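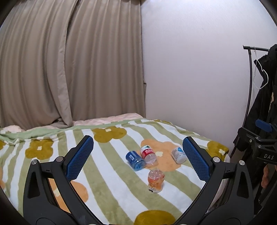

Quand j'ai appelé Sibusiso Mnguni pour fixer le rendez-vous, il était dans un tilleul. Littéralement, hein : j'entendais les branches et un collègue qui criait en dessous. Il m'a dit de passer au dépôt vers 7 heures, avant le départ du camion, et d'apporter des croissants si je voulais qu'il parle longtemps. J'ai apporté des croissants.

Sibusiso est grimpeur-élagueur chez Talukder, une petite entreprise de soins aux arbres qui travaille surtout chez des particuliers. Je voulais l'interroger sur une chose qui me tracasse depuis que nous avons hérité du jardin de ma tante : les haubans. Vous savez, ces câbles qu'on installe dans la couronne d'un arbre pour retenir deux grosses branches. Chez nous, c'est un vieux hêtre à deux troncs, et trois personnes m'avaient déjà donné trois avis différents (dont un monsieur qui voulait tout couper pour la semaine suivante !).

« Un hêtre à deux troncs, je te réponds rien au téléphone ni autour d'un café, prévient-il tout de suite. Il faut que je voie la fourche. Si elle est en U, bien ouverte, souvent on n'a rien à faire. Si elle est en V, très serrée, avec de l'écorce coincée entre les deux, là je commence à regarder de près. »

L'écorce incluse, j'en avais vaguement entendu parler. Il me l'explique avec deux croissants serrés l'un contre l'autre, et je dois dire que je n'ai jamais aussi bien compris la biologie. Les deux tiges grossissent, elles se poussent, mais le bois ne se soude pas vraiment entre elles. Un soir de grand vent, ça peut s'ouvrir jusqu'en bas.

« Le hauban limite l'écartement. Il ne répare pas la fourche, il ne la recolle pas. J'ai des clients qui croient que c'est comme un plâtre et qu'on l'enlève au bout de six semaines. Moi je leur dis : si je te pose un câble, tu me revois pendant des années. »

Il distingue deux familles. Le haubanage souple, en cordage synthétique, qui laisse l'arbre bouger et amortit les à-coups, et le statique, qui bloque à peu près tout et qu'il garde pour les fourches déjà fendues. Chez Talukder, on pose surtout du souple, placé haut dans la couronne, aux deux tiers de la longueur des branches à retenir. Et surtout, on ne perce pas : le cordage fait le tour de la branche avec une sangle large, et on laisse du mou pour la croissance.

« Un arbre a besoin de balancer, dit-il en mimant avec les bras. C'est en bougeant qu'il fabrique du bois aux bons endroits. Si tu le tends comme une corde à linge, il devient paresseux. »

Je lui demande ce qu'il trouve quand il passe derrière d'autres. Il soupire. L'été dernier, il est monté dans un cèdre où quelqu'un avait enroulé du fil de fer directement autour du tronc. Le bois avait tout avalé. Sur un autre chantier, chez les propriétaires d'une maison qu'on appelle Nadus, dans la vallée, il a compté 78 tours de ficelle agricole autour d'une branche de marronnier ! « Le monsieur était très fier. Il m'a fait un café. »

Côté argent, j'insiste un peu, parce que c'est la question que tout le monde se pose et que les devis qu'on m'avait envoyés étaient illisibles. Il accepte de me donner un repère : la visite de contrôle depuis le sol, il la facture 30 euros quand il est déjà dans le secteur, et 200 euros s'il faut remonter inspecter les sangles à la corde. Pour la pose, il refuse de lancer un chiffre sans avoir vu l'arbre, et je n'ai pas réussi à le faire craquer, même avec le dernier croissant.
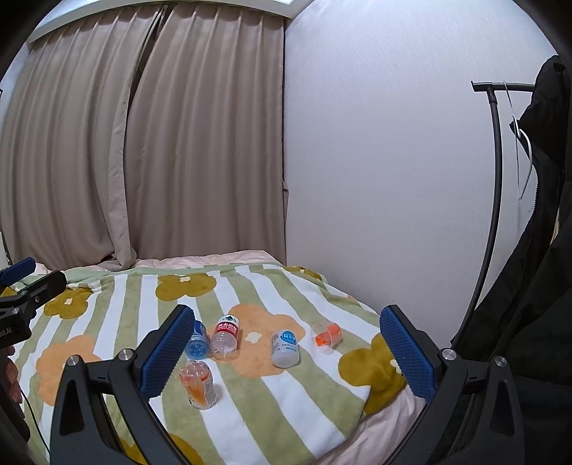

Le bon moment, et le mauvais

Je pensais qu'il fallait absolument attendre l'hiver. Pas forcément, me répond-il. Sans les feuilles, on voit mieux la charpente, c'est vrai. Mais il aime bien monter en août : la couronne est chargée, il sent tout de suite où ça travaille.

« Ce que je n'aime pas, c'est qu'on m'appelle le matin d'une tempête. Je ne monte pas. Tu éloignes la voiture, tu fermes le portail, et on se voit après. »

Il a appris le métier chez Sarkis, un patron à l'ancienne qui lui faisait faire et défaire ses nœuds pendant la pause de midi. Il en parle avec beaucoup de tendresse, et un peu mal aux doigts. Ensuite il est parti deux saisons chez Hokalska, où l'on faisait surtout de l'abattage, et il s'y est ennuyé. « Couper, c'est vite appris. Décider de laisser un arbre debout, et signer en bas du papier, ça m'a pris plus de temps. »

Et notre hêtre, alors ? Il est venu le voir la semaine suivante, finalement. Il a tourné autour, tapé dessus avec un maillet, écouté, retapé, puis il est resté un long moment le nez en l'air sans rien dire (j'étais dans mes petits souliers). La fourche est plutôt saine. Il propose d'alléger un peu le côté qui penche vers le toit et de poser un seul hauban souple, à contrôler chaque année depuis le sol.

Il m'a aussi demandé d'arrêter de garer la remorque sur les racines. Je l'ai déplacée le soir même, à 20 mètres, contre le mur du fond.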